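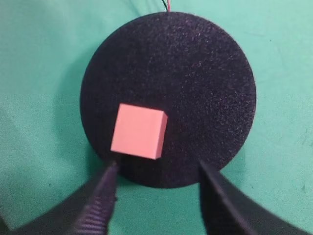

Figure 1. Black disc with a speckled surface on a green ground.

DSGN 481: Surface, Colour and Form
Week 5 Handout – Describing and Specifying Surface Finish

Purpose of this handout

These notes accompany the Week 5 lecture and are to be read before the studio session. They deal with the vocabulary used to describe surfaces in written specifications, and with the effect of finish on perceived colour. Students who missed the lecture remain responsible for the content. The notes do not replace Chapter 12 of the course reader, which treats gloss measurement in more detail.

1. Terms

Finish refers to the final condition of a surface, whether it results from the forming process or from a later treatment. Texture refers to the small-scale relief of that surface, as seen or as felt. The two words are often used interchangeably in trade catalogues. In this course they are kept separate, and marks are deducted in the written assignment where they are confused.

Gloss describes the degree to which a surface reflects light in a mirror-like direction. A matte surface scatters light broadly, so its brightness changes comparatively little as the observer moves. A satin surface falls between the two. None of these terms says anything about hue.

Lay is the direction of the dominant surface pattern. Brushed metal has a pronounced lay; a cast plaster panel generally has none. Where a lay exists, the specification must state its orientation relative to a named edge of the part.

2. Finish and perceived colour

A colour chip approved in one finish should never be assumed to match the same pigment in another. A glossy sample tends to appear deeper and more saturated when viewed away from the reflection of the lamp, while a rough sample returns scattered white light to the eye and appears paler. The difference is greatest in dark colours. Black is therefore among the most difficult colours to match across materials, particularly where a pile or fibrous surface adjoins a smooth moulded one.

The surrounding colour also matters. A neutral grey placed on a strong green ground will take on a slight reddish cast for most observers. Samples submitted for assessment are to be viewed on neutral grey card, under the daylight lamps in the colour laboratory.

3. Reading form from shading

Planes of a single colour are distinguished by the light each one receives. On a matte solid the transition from a lit plane to a shaded one is clear and easily drawn. On a polished solid, reflections of the surroundings may obscure it. For this reason the form studies in this unit are made with matte solids only, and students are asked to record at least three values: the lightest plane, the general body colour and the cast or form shadow.

Shadow should not be rendered by adding black. Observe the hue of the darkened area first. Warm pinks and oranges commonly shift toward red as they darken, and yellow toward olive or brown.

4. Marks left by process

Many finishes are a record of manufacture. Sawn timber carries the marks of the blade, injection-moulded parts may show a parting line or gate mark, and parts built up in layers usually show fine parallel lines on their vertical faces. Such marks may be accepted, reduced or removed, and a specification that is silent on the matter leaves the decision to the fabricator.

Where layer lines are to remain visible, state the build orientation. Where they are to be removed, state the method – sanding, filling or coating – and the areas to which it applies.

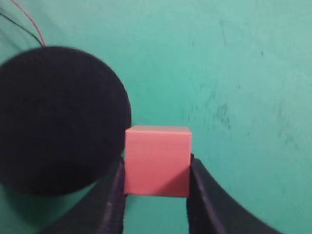 5. Writing the specification

Each surface schedule is to contain the following items in the order given.

Item name and drawing reference
Substrate
Colour, with reference system and code
Finish, including gloss range
Texture and lay, where applicable
Permitted process marks
Viewing conditions for approval

Avoid subjective words such as "attractive", "quality" or "clean". Use "matte" throughout, in preference to "dull" or "flat".

6. Assignment

Students will prepare a surface schedule for one of the two set briefs, the Zemetti desk lamp or the Estetti stacking stool. The schedule should not exceed 13 entries and is worth 12 per cent of the final grade. Submissions are due by 27th August through the unit page. Late work is subject to the penalties set out in the unit outline.

Reading

Course reader, Chapter 12
Trernico Surface Sample Guide, held at the library reserve desk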